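What the second arm costs

2023-04-26

I've had three quotes open in my browser for most of the month and I still can't make the numbers do what the sales people say they do. So I'm writing it out, mostly to argue with myself before the order has to go in, sometime in May.

The job is dull. We pack small mixed grocery kits, a tray at a time, and we want a machine to do the boring half. Ogura quoted a two-arm table. Hilero quoted one arm with a wider reach and a nicer gripper. Stidico quoted both and then kept calling to ask which one I liked, as if I were picking out a sofa.

My problem is with the way everybody prices these things. The arm is on page one in large type. Then you turn the page and there are the grippers, the cables, the mounting plates, the controller license, the support plan, the "commissioning days." On the Ogura quote there were 10 lines under the arms, and 4 of them said "to be confirmed." I don't know how anybody takes a "to be confirmed" to the person who signs the checks. I tried putting a zero there and felt like a liar, so I put in a guess and felt like a slightly better one.

Two arms also means two of everything that wears out. Fingers, pads, cables that get bent back and forth all day. The brochure talks about doubling your output. I have yet to see a brochure talk about doubling your spare parts shelf. And an arm that waits while the other one works costs exactly the same as an arm that's busy, so before I pay for a pair I want to know how much of the shift each one spends standing there.

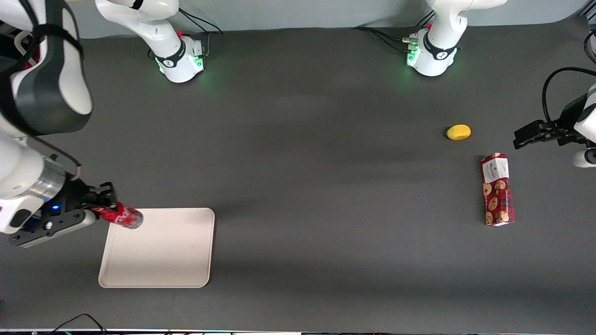
Su-bin Geum thinks I'm asking the wrong question. Her view is that the second arm should be judged on the awkward items, the ones that need to be turned or passed across, and that if I only time the easy picks I'll talk myself out of something I end up buying a year later at a worse price. She also said the table, the wiring and the safety paperwork get paid for once either way, and that adding an arm afterward means paying for a good part of that again.

Fair enough. I went back and looked at our order list with that in mind. A soda can going into a tray doesn't need two hands. A box of cookies might, depending on which way up it arrives. Fruit I'm not sure about at all, and neither was the man from Hilero, who told me the gripper "handles produce" and then asked to get back to me about what kind.

So I've asked all three vendors for the same thing: 200 picks, our items, our trays, with a log for each arm showing when it moved and when it didn't. Stidico said yes. Ogura wants a deposit first. Hilero sent me a video set to music.

There's also the software. Clumier wants a yearly fee per arm, and over the 7 years I'm supposed to write this thing off, that fee grows into something I'd want to see in large type on page one too. I asked whether an idle arm still pays. It does.

Where that leaves the budget: one arm, a table big enough for two, and a line for the second that I haven't put a figure in yet. Su-bin says leaving it blank is cowardly. I'll see what the logs say.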